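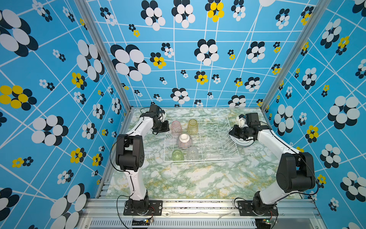 Copos e tigela virados para baixo no escorredor de arame branco, com os pratos em pé ao lado, na ponta direita.

Arrumar o escorredor parece coisa que não se ensina, mas eu levei anos quebrando copo até pegar o jeito, então vamos com calma!

Comece pelos copos, sempre de boca para baixo, na parte plana do arame -- os mais altos atrás, para você não esbarrar neles depois. A tigela vai em seguida, também emborcada (se o fundo dela juntar água, incline um pouquinho).

Os pratos ficam por último, em pé entre as hastes curvas, um em cada vão. Eu sei que dá vontade de enfiar dois juntos, eu mesma faço isso em dia de visita, só que aí eles demoram demais para secar.

Deixe escorrer uns 32 minutos e passe um pano seco na borda dos copos antes de guardar. Na minha casa o pano é de algodão, bem velhinho -- os novos soltam fiapo.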